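# Wrist camera (gripper testing)

A wrist camera is a small camera fixed to the end of a robot arm, at the wrist or on the gripper itself, so that it travels with the hand and looks wherever the hand is about to go. I keep this entry in the Fendasach wiki, and I've been mounting, unmounting and arguing over these things for long enough that it's going to be a bit personal in places. Zuweira Ofori checks the facts and takes out my worst jokes.

You'll also see it called a hand-eye camera or an eye-in-hand camera. The other common setup is a fixed camera on a pole or a ceiling rail, looking down at the whole work area. Most of our benches have one of each, and people get surprisingly attached to whichever one they learned on (I'm a wrist person, so read accordingly!).

## What it's for

The main job is the last few inches of a reach. A fixed camera is great until the arm gets between it and the thing you want to pick up, and then it's staring at the back of an elbow. A camera on the wrist goes in with the fingers, so the target gets bigger in the picture as you get closer, and small errors in aim get easier to spot and fix.

It's also handy for comparing grippers. If you bolt the same camera in the same place on two different hands, you can put the recordings side by side and look at how each one comes in, where the fingertips are before contact, and whether the hand blocks its own view. That last one matters more than I expected when I started, and it's where most of our testing time goes now.

## Field of view and self-blocking

Every wrist camera sees some of its own robot. With a simple two-jaw gripper that might be a pair of tips along one side of the picture and plenty of open space in between. A hand with several fingers takes up a lot more room, and if there's a fabric cover on the arm as well, you can lose a big piece of the picture before the robot has even found anything to grab.

We call this the blocked share, and it's just the part of the picture filled by the robot's own body. I don't know where the name came from. Mansa Kpodo measures it by tracing the outline by hand on a still and letting a short script do the rest, which sounds slow, but she's quicker at it than I am at finding my mouse.

Fingers that hang straight down are the easy case. They stay in one band of the picture and you can plan around them. A bellows sleeve is harder to deal with, with its thick folds and the way they bunch and stretch as the joint bends, so a mask drawn for one pose can be wrong in the next. Shiny metal is its own headache: a polished joint housing picks up a bright highlight, and the automatic exposure may darken everything else to make up for it.

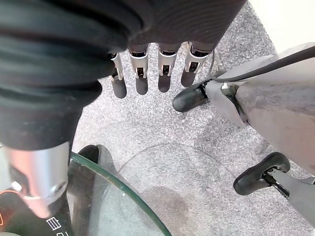 ## Choosing a mount

There are three places people usually put the camera, and I've tried all of them on the Catiden arm.

**On the palm.** You get a lovely straight look at whatever is between the fingers, right up until you grab it. Then you get a close-up of the object and not much else. Good for approach, poor for checking the grip afterward.

**On the side of the wrist.** This is my favorite, and it's what the Mahama bracket was made for. The view comes in at an angle, so you can see the fingertips and some of the floor or table past them. The price is a bigger blocked share, especially if the arm's cover is on that side.

**On a short stalk.** Moving the camera out from the wrist gives you the widest look. It also gives you something to snap off — I've broken two, and one of those was before lunch.

Our bracket takes 4 screws. Please use all of them. A mount that wiggles even a little will ruin your calibration, and you'll spend the afternoon blaming the software.

## Calibration

Before the camera is any use for aiming, the controller has to know where it sits relative to the hand. The usual way is to show it a printed checkerboard from a bunch of different poses and let the solver work backward from there. We use 6 poses for a quick check and a much longer routine after any change of hand.

The stock routine on the Ultska controller is fine, with one thing to watch. It assumes the whole board is in view every time, so if a finger is covering a corner it just throws that shot away and carries on without a peep. Look at the list of accepted shots when it's done. If it's short, open the fingers wider or move the board and run it again.

## Things that trip up the picture

Clear glass is the classic one. A glass tabletop may show up as little more than a thin greenish edge, with the carpet coming right through it, and depth sensors are often just as confused as I am. I always teach a no-go zone around glass by hand and don't trust the camera to find it.

Speckled carpet is friendlier than you'd think, at least for tracking motion, as all those little flecks give the software something to hold on to. A plain white wall is the opposite. Point the wrist at one and the tracker has nothing to work with.

Dark parts on dark parts are tricky too. Black rubber feet, black covers and a matte black palm can blend together in low light, and then the mask from the blocked share section starts to creep. Zuweira likes a small lamp off to one side for this. I like turning the overhead lights up, and we've agreed to leave both methods in the entry.

## Recording settings

For comparison runs we save more than 2000 stills per hand, all at the same exposure, with auto white balance off. The current set is 2540 stills, filed under the hand's name and then the mount position. Please don't rename the folders, even if the spelling bothers you. The plotting script looks for them exactly as they are.

## See also

- Fixed overhead cameras
- Blocked share, tracing by hand
- Mahama bracket, screw sizes
- Ultska controller, calibration log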